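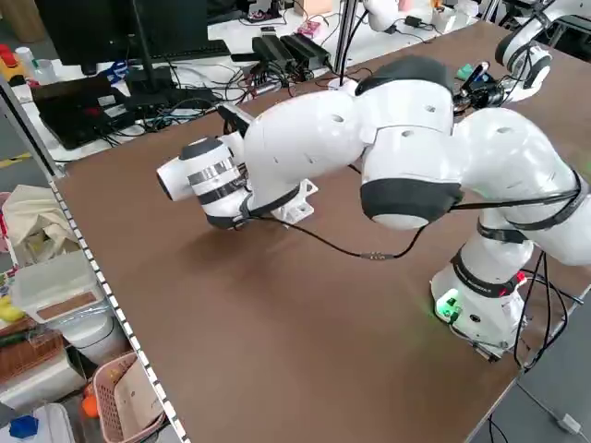

The Wallness is a floating cover for a domestic pool, sold as a bubble sheet and a hand-cranked roller in two separate boxes, and I have now lived with one for long enough to be rude about it. I bought it after a spring of fishing out blossom and watching the heating bill behave like a teenager. The brochure promises that one adult can uncover the pool in under a minute. One adult can, if that adult has unusually long arms. I have the standard two arms, and it takes me rather longer.

First, the sheet. Mine came cut to a rectangle, which suits the pool except at the steps, where the pool stops being a rectangle. The instructions say to trim with ordinary household scissors. I did, on my knees, working from the shallow end, and produced an edge like a child's drawing of the sea. It floats perfectly well. Leave it on the water for a few days before you cut anything, as mine relaxed a little in the sun and I was glad of the extra at the sides.

The bubbles go face down. This is printed on the sheet, on the leaflet and on the box, and I still put it on the wrong way up the first time.

On warmth I have no complaints. My notes from last October, the last month I swam before common sense arrived, have the water gaining 2 degrees over a run of dull days with the cover on at night and the heater doing what it always does. I wouldn't call that science. The neighbours' trees drop less into the water too, though what they drop on the sheet slides straight in the moment you wind it back, so you learn to sweep first. A soft broom does it. A leaf blower also does it, and distributes the result over the patio furniture.

Now the roller. The tube is aluminium, in sections that telescope into each other and are held with screws, and the stands are on wheels at one end only. Assembly took me an afternoon and a sandwich. There are 34 screws in the bag, all the same length, which I appreciated, and the holes lined up for most of them. The handle turns smoothly with no load on it. With a wet sheet attached it turns smoothly for the first half and then starts to wander, so that the cover rolls up in a cone and one side drags. The cure is to walk round and tug the slack side straight every few turns. The leaflet calls this 'occasional guiding'.

The straps that join sheet to tube are the weak point. They are webbing, with plastic clips, and two of mine had gone chalky by the end of the first summer. Replacements were £9 for a pack and arrived quickly. I'd have liked a spare set in the box at this price, or at least clips that didn't look as if they had come off a school rucksack.

I had a Prakness before this, a thinner sheet with smaller bubbles, and the comparison is mostly kind to the newcomer. The Prakness was lighter and could be dragged off by one person and thrown over a hedge to dry. It also shed its bubbles into the skimmer basket like a moulting budgie, and I was still finding them a year later. The Wallness has shed none so far. It is a good deal heavier, and the hedge is no longer an option.

A word on safety, as the shop was vague about it. It is a heat cover. It won't hold up a child, a dog or a fox, and it makes the pool look more solid than it is. If you have small people or animals about the place you need a proper fence or a tensioned safety cover as well, and you should take the bubble sheet right off before anyone gets in. Swimming under half a cover is a bad idea at any age.

Other grumbles. The roller lives at the deep end and can't be hidden. It comes with a white overcover to keep the sun off the rolled sheet, and with that on it looks like a patient waiting for theatre. The wheels mark pale paving. Delivery was to the kerb, which in my case meant the wrong side of a cattle grid.

The sheet and roller together cost me £113 more than the Prakness sheet alone, and most of that is the roller. If your pool is narrow and you have a willing second person, buy the sheet and fold it by hand. If you swim alone and early, get both boxes, check the clips when they arrive, and order the spare straps at the same time. I'd buy it again, grudgingly, and I'd pay someone else to do the cutting.

Reviewed July 2021. Four stars, one deducted for the cone.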